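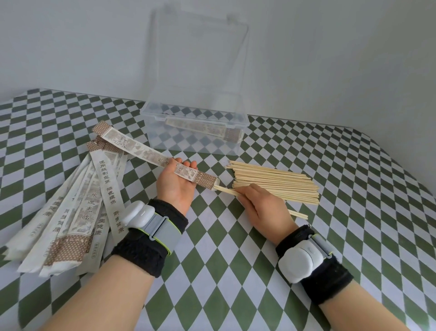
Seeds left over from spring sowing will keep for another year or two if they stay dry and dark. Shop packets go soft once they have been torn open, so fold the top over twice and hold it with a paper clip. I stand mine upright in a clear plastic container with a hinged lid, the sort you can see straight through to the checked cloth underneath, and keep it in the cupboard under the stairs where no light gets in.

Sort by sowing month, not by name. Broad beans and leeks go at the front in January, beetroot and carrots behind them.

For damp, put 44 g of dry rice in an old sock, knot it and lay it along the bottom. Change the rice every spring.

To test old seed, put ten on wet kitchen paper inside a folded bag on the windowsill. If fewer than five have sprouted after a fortnight, sow twice as thickly or buy fresh. My Gratari peas managed eight. Parsnip is not worth testing. Buy it new each year.

Write the year on every packet in pencil. Felt pen fades.

Saved beans need a fortnight on a tray before they are put away.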